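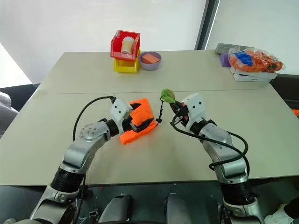 20 Oct 2023

Indigo vat, second attempt at the Sundcombe recipe. Vat was started Monday with the Drivia powder, same lot as last time. Left covered under the stairs with the heating pad on low.

Checked first thing. Surface has a coppery skin and a small patch of foam in the middle, liquid underneath is yellow-green. Smell is all right. The pH was a bit low so I added a spoonful of lime, stirred without splashing, and left it until after lunch.

Cotton for this batch is the plain weave from Hegedűs, bolt 2063. Scoured it yesterday in soda ash for two hours. The rinse water was still brown after the first go, so it got a second scour. The bolt we bought in 2020 never needed that. Either they have changed the sizing or this one sat in a warehouse for a long time. Worth asking before we order more.

Cut 600 grams into strips and wet them out in the small sink.

Dips:
Strip A, one dip, five minutes. Pale, slightly gray, uneven along the fold.
Strip B, 3 dips, five minutes each, ten minutes of air between. Good middle blue. One light spot where it touched the side of the bucket.
Strip C, six dips, same timing. Darker, but less of a jump from B than I wanted. By the fifth dip the vat was looking blue at the top and I should have stopped and let it rest.

The Ulholm wool skein went in last, one dip only, and took color much faster than the cotton. Lime is hard on wool so it had a vinegar rinse straight after. Feels okay so far, will check again when dry.

Rub test on B and C still to do. C left a lot on my gloves.

Fed the vat with fructose at four and put the lid back on. Do not stir over the weekend. If it is still blue on top Monday, warm it before adding anything else.

Need: lime, pH strips, a longer stick. The scarf order is due in December and wants the B shade.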